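Skullard Football Club: players, coaches and memory-keepers wanted for our Old Players' Season

Skullard FC is getting its old boys and old girls back together, and we would love you to be part of it! Over the coming months we are collecting the stories of everyone who has worn the shirt, and we will finish in May with a veterans' match against our old rivals Druratico at the Brito ground.

We are looking for two groups of people. The first is former players, of any age and any standard, who would like to turn out in the match or just come along and talk. The second is people who enjoy listening: interviewers who will sit down with a former player for an hour or so, record the conversation and help to type it up afterwards.

So far we have traced 127 former players, from first-team regulars to people who came on once as a substitute in a cup tie and still talk about it (quite right too). There must be plenty more of you out there.
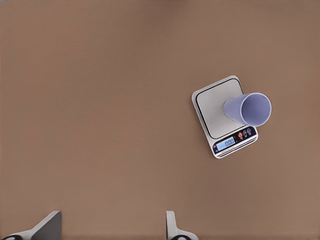 Do I need to be fit to play in the veterans' match?
You need to be able to jog a bit and enjoy yourself. Substitutions are unlimited, the halves are short, and you can tell Fuseini Yakubu on the day how long you want to be on the pitch.

Interviewers will get an evening of training with Luana Evangelista, who recorded the club's goalkeepers a few years back and came home with some marvellous stories. We lend you a recorder and pay your bus fares. Most people take on 5 interviews, but if you can only manage one we will be very glad of it.

We are especially keen to hear from anyone who played in the women's side before the move to Brito, or who remembers the night at Tredon when 1,550 people squeezed in for the replay. Programmes, team sheets, cuttings and old shirts are welcome too. We copy the paper items and hand them straight back. 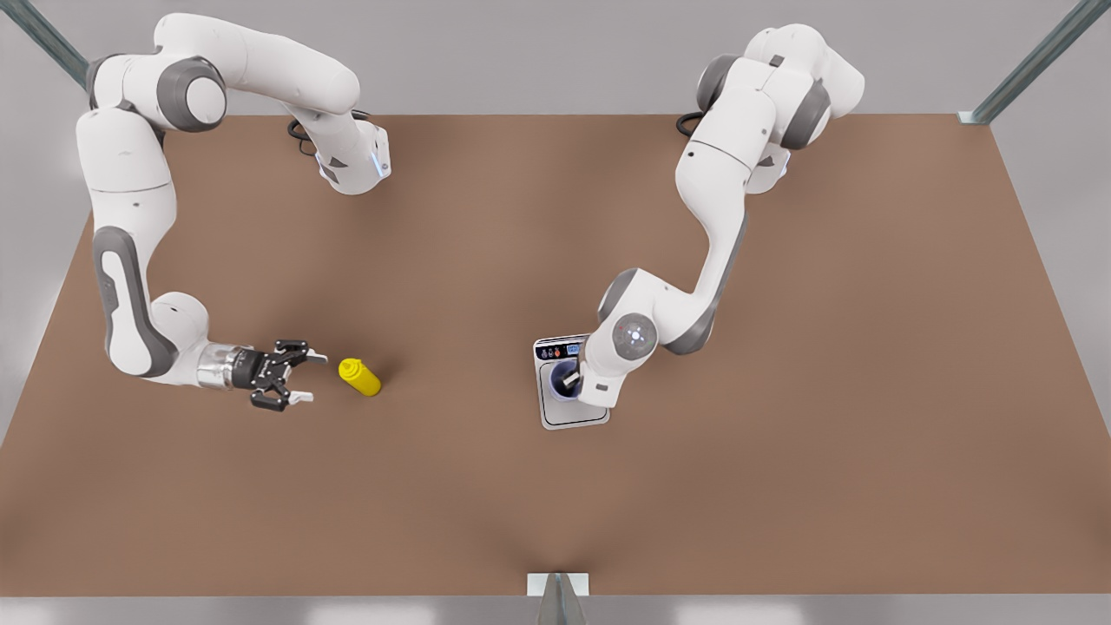
What happens to the recordings?
They go into the club's collection, and you will be sent a copy of your own. You can ask for any part to be left out before anyone else hears it.

To join in, write to Lindalva Bittencourt at the club office, or leave your name at the tea hut on a match day. Please say when you played, what position, and whether you would like to play, talk, interview or do a bit of everything. Names for the match squad need to reach us by 11 October 2026. Interviewers can sign up at any time.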